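Hard water and the airing cupboard

I moved to Dirkton in April and the towels went stiff within a month. The supply is hard: 14 degrees on the German scale, going by a cheap drop kit. My old flat in Amness was at 7. I had been dosing detergent for the Amness figure the whole time, so calcium was using up part of it before any washing was done.
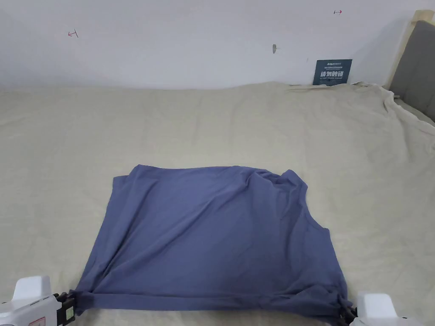
A reader who signs as Kivi objects that dose is only half of it, and that a low spin leaves far more mineral in the cloth, as whatever water stays behind dries in place.

I accept that. My machine defaults to 800 rpm on cottons, so I went up to 1298 as measured with a strobe (the dial claims 1300). Weighed straight from the drum, the same load came out noticeably lighter. Drying time on the rack fell by nearly 8 hours – the cupboard is unheated, so the starting point was poor.

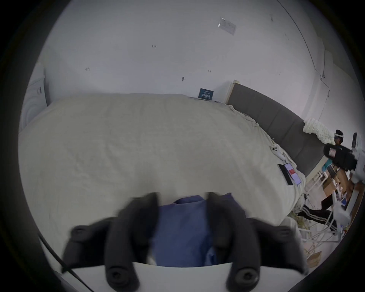

Folded blue fabric held in front of the bed.

Citric acid in the softener drawer was the next change. I use a level tablespoon dissolved in warm water, and never in the same compartment as bleach. It has made more difference to the towels than to the shirts. I also tried the Rumura descaling tablets and saw no change either way, though one box is not much of a test.
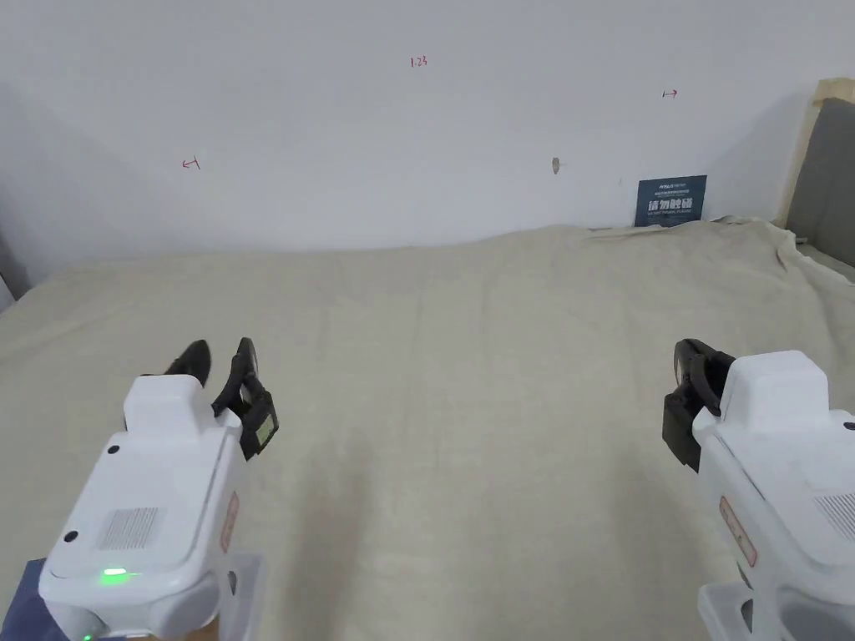 Beige cloth over the table, creases still in.

The inlet filter is due for cleaning on Monday. I will repeat the drop test afterwards from the utility room tap, which I should have used in the first place.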